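Cantina > Lanches > Mesa da tarde

Post rápido, escrevo no intervalo. Quarta corrida, almoço pulado, e às quatro da tarde eu já olhava pro teclado com fome.

Resolvi voltar ao lanche mínimo. Copo de papel, garrafa de água, uma maçã. Só isso — nada de pacote de biscoito, nada da máquina do corredor, que agora cobra um absurdo por tudo. Mesa branca, espaço de sobra. Gosto assim.

A maçã é da feira, comprei da banca do Londero. Da outra vez peguei uma farinhenta, joguei metade fora. O Boris Golob diz que maçã boa se escolhe pelo peso na mão, eu escolho pela cor mesmo, e erro bastante.
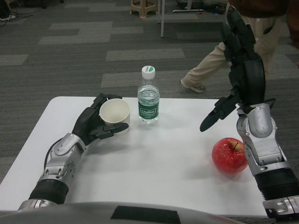

Maçã vermelha, água Cestbon, copo liso sem nada escrito.

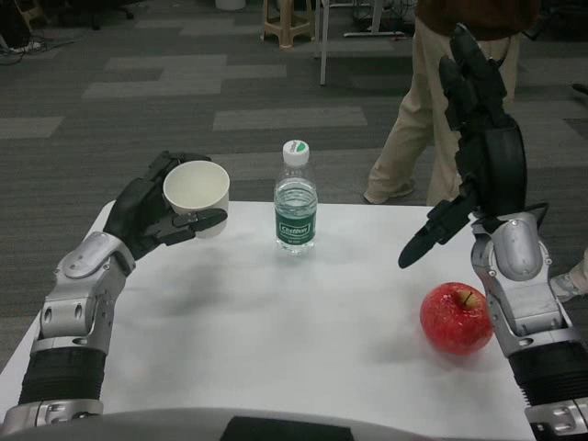

E dá pra usar o mesmo copo de papel o dia inteiro?

Dá pra umas duas ou três vezes, se for só água fria. Depois a borda amolece e o fundo começa a ceder, aí é melhor trocar. Com café nem tento, uma vez e lixo.

Eu devia era levar caneca. Tenho uma da Skallisik, boa, grossa, mas vive na pia de casa. Semana que vem levo (disse isso em abril tambem).

Outra coisa: maçã cortada em casa não funciona pra mim, chega marrom. Limão ajuda um pouco, mas fica gosto de limão, óbvio. Inteira, lavada, enrolada no guardanapo dentro da mochila. E longe do notebook.

Água: meta de 2000 ml por dia, anoto num papelzinho. Ontem parei em 670, vergonha. Hoje tá melhor, ainda falta a noite.

Volto depois com a receita do bolo da Posa, que me pediram e eu esquecí. Agora tenho reunião — 30 minutos, prometeram.

90 compartilhamentos
2 comentários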